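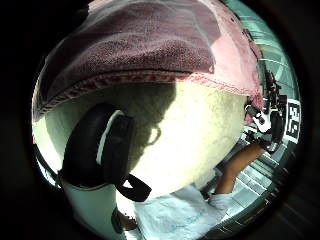 Terry towel with a lighter woven border along the hem.

The laundry supervisor at Plermont keeps a ledger with one line for every piece that goes through the building. The count for August was 939, bed linen excluded. Towels account for most of it. Shirts are the smaller share and take the greater part of the time.

"A towel is a rectangle," she says. "If the border is straight, the rest can be pulled to match it. If the border has shrunk, you get a waist at each end and the stack leans."

Border shrinkage is her main complaint about terry. The loops and the flat band are different constructions, and they respond differently to heat. Plermont buys its towels from Thaler, and she measures one from each delivery before and after five washes. She records the width at the border and the width at the middle. A difference that can be seen without a tape is enough to send the delivery back.

Fraying at the band she treats as a separate matter. "A few raised threads I trim. If the stitching itself is open, the towel goes down to cleaning cloths. We don't re-hem. I tried it for one season and the new hem was stiffer than the towel."

Softener is not used on anything with loops. The detergent is Steltilon liquid, dosed by weight of the load, with a second rinse for towels. Towels are folded in thirds lengthwise, then in half twice, and stacked 12 high with the folded edges facing out. Darker colors go at the bottom of the shelf, for no reason she can give beyond that being how the shelf was arranged when she started.

Asked about folding outdoors, she answers at some length. The terrace on the roof has better light than the laundry room, and marks on pink or cream cloth are easier to find there. The disadvantages are wind and grit. Tables are wiped before any cloth is laid on them, and nothing is put down on the paving.

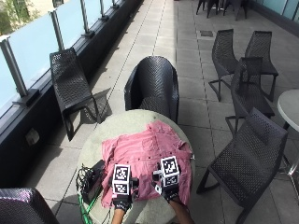

Tronda Textile Care – 30

Her preference in tables is a round one with a stone top. "Stone doesn't move when you pull against it. A light table walks away from you." The shape she is less sure about. A shirt laid flat with the sleeves out is wider than it is tall, and on a round top something usually hangs over. She lets the fabric hang while she works on the body, then brings it in. On a rectangular table she would have the full width but would have to walk to reach the collar.

The sequence she teaches begins at the bottom edge. Both hands take the hem, one on each side of the placket, and the shirt is drawn toward the folder until the fabric runs straight from hem to collar. The sleeves are left alone at this stage. "People go for the sleeves first. Then they pull the body and the sleeves go wrong again, so they have done it twice."

After that the shirt is buttoned – top, middle and last but one – and turned face down. The sides come in to a line through the middle of each shoulder. Each sleeve is laid back on itself, cuff toward the hem. The tail is turned up by a hand's width and the remaining length is folded once.

Small dark buttons on a pale shirt are useful to a beginner, she says, as the row shows at a glance whether the placket is straight. White buttons on white cotton are harder, and she gives those out last.

New staff practice for 30 minutes a day in their first week, always with the same shirt. It is crumpled by hand between attempts. She does not time them.

"Speed depends on how the shirt lands," she says. "If it lands open, with the collar away from you, half the work is done. If a sleeve is under it, you lift the whole thing and start over."

Plermont's folding sheet was last revised on January 6, 2021. The revision changed one line, concerning fitted sheets.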